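**Folding knitwear: does anybody still do the rectangle?**

Posted in *Closets & Laundry*

---

**stilholm_anna** wrote:

Hello everybody. I have a question about sweaters and I hope this is the correct section. The old thread about hangers has 228 replies and I could not find the answer in it.

I own 11 sweaters, most of them thin ribbed knits. For years I put them on hangers, and now several of them have these small points at the shoulders, like little horns. So I decided to fold all of them before the cold weather. My problem is that my folded sweaters never have the same size. The stack leans to one side and after a few days it falls over in the cabinet.

My method at the moment: I spread the sweater flat, front side up, and I smooth the body with my hands. Then the sleeves go across, then the sides, then I fold from the bottom to the neck.

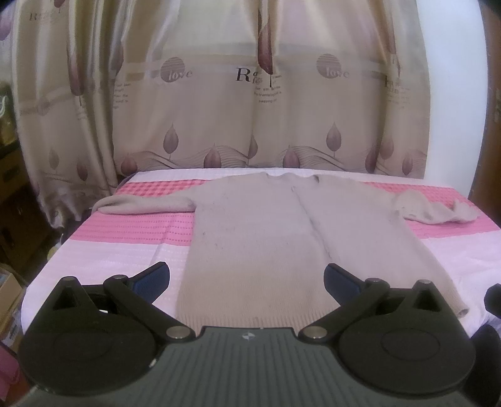
*The beige one spread out, before folding. Right sleeve still needs smoothing.*

I think the sleeves are where it goes wrong. When I bring them across the body they make a thick place in the middle, and the shoulders stay thin. Should the sleeves go down along the sides? And do you fold in two or in three?

---

**Tekle Araya** wrote:

Welcome. I worked four years in the knitwear department at Nollton, so I have folded very many of these.

1. Put it front side DOWN. This is the main thing. When you finish, the front is on the outside and the neck looks nice.
2. Fold one side in, to a line from the middle of the shoulder to the hem.
3. Bend the sleeve at the shoulder so that it lies straight down along this fold. It must not cross the center.
4. Same on the other side.
5. Fold up from the hem, in three if it is thin and in two if it is thick.

Your sweater has a crease going diagonally across the chest. Take that out with your palm before you start. If you fold over it, it becomes a pressed line and you will see it when you wear the sweater. The corner of the hem on the right is curling up also, so flatten that first.

---

**marrow_and_pine** wrote:

I disagree about the face down part. In a shop it makes sense because the customer has to see the front. In a cabinet at home you only see the folded edge. I lay mine face up for that reason, I can see the neckline and it is much easier to keep both sides equal.

Also, what is under the sweater matters more than people think. I can see a checkered cloth with pink bands. It's pretty, but if it is on a soft bed the whole thing will move when you pull a sleeve. A hard table is better.

---

**Tekle Araya** wrote:

Face up works, of course. But then you turn the bundle over at the end or the neck is hidden inside, and with a soft knit the turning is exactly the moment when it opens again. Please try both and tell me which one stays closed.

About the cloth I have the opposite opinion. On a bare smooth table a thin knit slides away from you. A woven cloth holds it a little. I would use the bands also – put the shoulders along one of the stripes and you have a straight line for free.

---

**stilholm_anna** wrote:

Thank you both! The stripe is a good idea, I have had this cloth a long time and I never used it as a ruler.

I tried face down with three sweaters. The sleeves are much better when they go straight down, the bundle is nearly flat. But now I have another difficulty, and it is with lifting. When I take the fabric in one place and pull it up, everything gathers into pleats and the hem turns around itself.

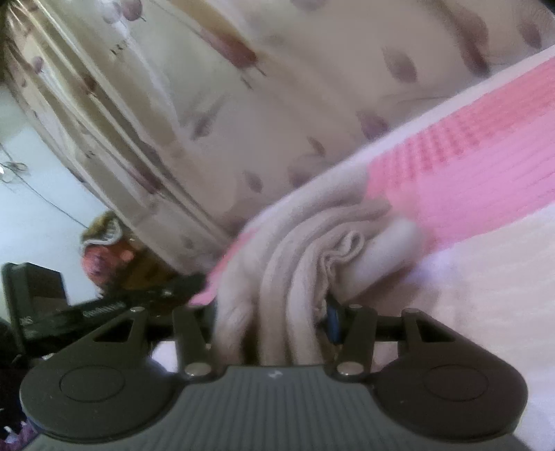
So I must open it and smooth it again, and then I lose my straight sides. How do you move the fabric without this? It happens mostly with the thin ones. The thick gray cardigan behaves very well, I have no complaint about it.

---

**bobbin50** wrote:

Two points, always two points. If you hold a knit in only one place, all the weight hangs from there and it makes a rope. Take the two corners of the hem, wide apart, keep a little tension between them, and bring them up together. Low, close to the table. You don't need to lift it high.

For the side folds I put my forearm on the line and turn the fabric over the arm. It sounds strange but the fold comes very straight.

---

**marrow_and_pine** wrote:

+1 for the forearm. A big ruler or a magazine does the same. I cut a board from the cardboard back of an Assefa calendar and it has the correct width for my shelf, so all my sweaters come out equal.

---

**Tekle Araya** wrote:

The board is what we used in the shop too, only ours was plastic. Pull it out before the last fold, not after. If you pull it out after, it takes the inside layer with it.

---

**kettlewright** wrote:

May I say something unpopular? I stopped folding into rectangles. I roll everything and put the rolls in a drawer, in a row. No stack, so nothing falls.

---

**bobbin50** wrote:

Rolling is fine for T-shirts. With ribbed knits I find that the outside layer gets stretched and the hem goes wavy. My sister rolled hers for one winter and went back to folding.

---

**kettlewright** wrote:

Then she rolled too tight. Mine are loose and I have had no wavy hems. But I admit that they need more space, I have two full drawers.

---

**stilholm_anna** wrote:

I have no drawers for it, only the Ciltell cabinet with open shelves, so I must stay with the rectangle for now.

Report from today: two corners of the hem, low over the table, and a board made from a shoe box lid. The lid was too short for the long ones, so I will look for a better one. Nine sweaters are folded and the stack stands. I put the thick cardigan at the bottom and the thin ones on top. The last two are in the wash.

@Tekle, face down stays closed better, you were right. But I find it harder to see if the neck is in the middle. Is there a trick for it?

---

**Tekle Araya** wrote:

Feel for the label with your finger and put the board's center there. If the label is cut out, fold the sweater in half one time, press lightly at the neck, and open it. The small mark shows you the middle.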